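Best hobby shop for a rainy afternoon?
Board: Toys, Models & Collectibles

hang_khuc
My nephew is staying with me in December and he has just discovered model trains, bless him. I keep going back and forth between Lobo and Gadberg, and I only have one free afternoon. Which would you pick with a 13-year-old in tow? 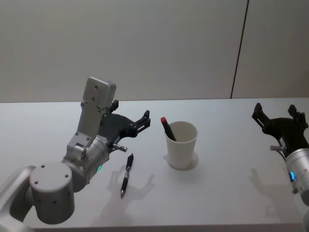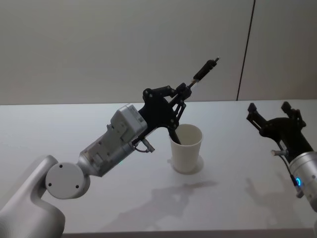
Re: Best hobby shop for a rainy afternoon?
NhanLa
Oh, Gadberg, no question! They say they have 1,000 kits in stock and I believe it. My husband went in for glue and I got him back at closing time (with two locomotives and no glue).

Re: Best hobby shop for a rainy afternoon?
hoa.ta
I'm going to disagree with Nhàn, and I say this with love. Gadberg is wonderful if you already know what you want, but the train stuff is all behind the counter and you have to ask for every little thing. Lobo lets kids run the layout after 2 in the afternoon, and that's worth more to a beginner than a wall of boxes.

Re: Best hobby shop for a rainy afternoon?
NhanLa
Fair point about the counter, though I still think Lobo's prices are steep, especially on track.

Re: Best hobby shop for a rainy afternoon?
hang_khuc
Thank you both, you're so kind. Lobo it is, and I'll buy the track at Gadberg if he's still keen by spring!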